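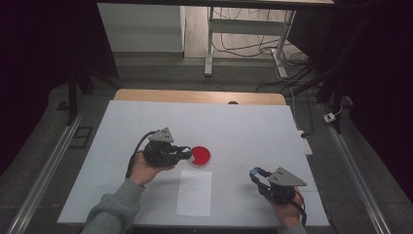 The Encore Is a Chore and We Should All Go Home

By Orvokki Mustonen
2 Dec 2020

I have not stood in a room with a loud band since before winter, and like everyone else I've been getting sentimental. I miss the sticky carpet. I miss the bloke with the backpack. I even miss paying for a plastic cup of something the colour of pond water. What I don't miss, and would like to see gone before the doors open again, is the encore.

You know how it goes. The band plays what it says is the last song. The singer thanks the town, by name if somebody has taped the name to the floor. They walk off to a spot behind a curtain, where you can often see their shoes. The house lights stay down, the guitar tech comes out and tunes a guitar for this band that has supposedly finished, and we are expected to clap until our palms sting so that they will come back and play the single.

They were always going to play the single. It's on the set list, under a little ruled line.

My friend Rodel Enriquez drummed in Huttunen for most of a decade and says the wait was a matter of policy. Two minutes in a small room, longer if anybody needed the toilet. One night in August, in a pub with no backstage, the four of them stood in a kitchen beside the fryer while 40 people stamped on the floor above. The cook asked them to move twice. When they got back upstairs half the crowd had taken the stamping as a good time to get to the bar, and the big number was played to a queue.

I put all this to Sebastián Mansilla, who books bands and has the patience of a man who has read many riders. He thinks I'm a misery. People like asking for something and getting it, he says, even if it was already in the oven. He also pointed out that I cried during the second encore at Dunent's farewell show, and I'll concede that, though I'd been on my feet for four hours and had lost a contact lens.

Still, look at who does without. Plisine have never played one. They finish, they put the instruments down, the lights come up and some cheerful reggae comes over the speakers. The first time I saw them I felt robbed for the length of the walk to the tram. By the time I was home I was humming the last song, because it had been allowed to be the last song.

I'd accept a compromise. If a crowd truly loses its mind, come back and play something you haven't rehearsed. Do a cover and forget the words. Balakrishnan Naidu once came back out alone and played the same song he'd just finished, slower, as he didn't have any others. It was the best thing I heard that year, and you could tell from his face that he'd expected to be in the car by then.

Otherwise, play the single fourth, while my knees are good. I'll clap just as hard and catch the earlier tram.

Recent opinion
Rindow's new record is too long, and so is the old one
Haoran Zeng: Let the support act have the good lights
Why I alphabetised my cassettes and then stopped
Merch table manners

Contact us | Copyright 2020. All rights reserved. | Back to top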